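Home > Help > Waste & Bins

Bin Liners: Your Questions

Do I need the Drilov branded liners?
We doubt it. A plain store-brand bag of the right size does the same job. Plerus liners cost more and claim "odor lock," and we noticed no difference over 13 days.

Will any bag fit a round bin?
So the packaging says. Measure around the rim first and ignore the gallon number. 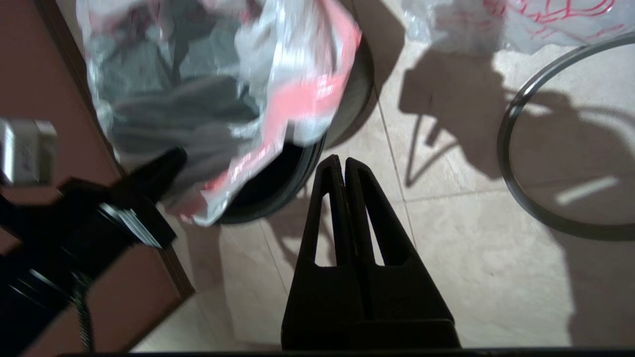 Round gray bin on a beige tile floor.

Is a scented bag worth it?
Not to us. It smells like perfume and old onions. Rinse the bin.

How many bags should I buy at once?
The 204-count box looks like a bargain until you check the price per bag. Try a small roll first.

Updated 03/05/2023

Related
- Trinel pedal bins: are they worth fixing?
- Moodley compost pails, 3 months on

We use cookies to remember your settings. Accept | Manage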